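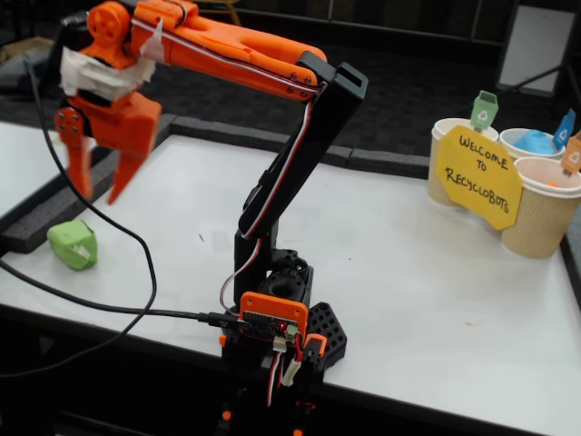

Three paper cups at the far corner of the table.

I gave up my car in April, and I've had so many questions about it from people at the Sinthorpe potluck that I figured I'd just write the whole thing up for the newsletter and save my voice.

First, the bus. I live out past the old Nirora shoe store, so my line is the 21, which comes every 40 minutes if you're lucky and never on the schedule printed at the stop. That sheet is two years old. Please don't trust it! The times posted inside the library lobby are right, and I took a photo of those and keep it on my phone. The 76 is the better bus by a mile (newer seats, working heat) but it turns off at Bekari Street, so I only catch it when I'm going to the clinic or to the big grocery store.

Groceries were my biggest worry. I used to do one giant shop every other week and fill up the trunk, and you can't do that with two arms and a bus pass. Now I go three times a week and buy less each time. I was dreading it and I kind of love it. I eat more fruit. I also throw out less, and I've stopped buying those family packs of chicken that used to sit in my freezer until they turned gray. Cat litter is the one thing I haven't solved. I've been getting it delivered and I feel a little guilty every time that poor driver comes up my steps.

Money, since everybody asks. Between insurance, gas and parking I was spending a lot more than I wanted to admit, and then the mechanic wanted to do the brakes again. That was the week I quit. The monthly pass costs me 97 dollars and I've taken maybe four cab rides since spring, mostly in bad rain. I'm well ahead. I haven't done anything exciting with the difference, unless you count a decent raincoat and the good waterproof boots.

Now the bad parts. Sunday service is a joke. If I want to see my sister across the river I have to change at Leka Square, and the wait there is long and windy and the bench has been missing a slat as long as I've been using it. I've also had to get used to leaving things early. When the last bus goes at 10:15, you go with it, even if dessert just came out. I miss driving with the radio up too — more than I expected, really. Singing on the 21 is frowned upon.

If you're thinking about trying it, my advice is to park the car for a month before you sell it. Put the keys in a drawer. You'll find out pretty fast which trips are annoying and which ones you can live with. And get a backpack with a chest strap, because tote bags will kill your shoulders.

The transit office is taking comments on the winter schedule now, and there's a form at the library front desk. I've asked for a later bus on Saturdays and a new slat for that bench. If you ride the 21 even once in a while, fill one out and drop it in the box. I'm usually on the 8:05 on Tuesday, near the back, so come sit with me if you want to complain in person.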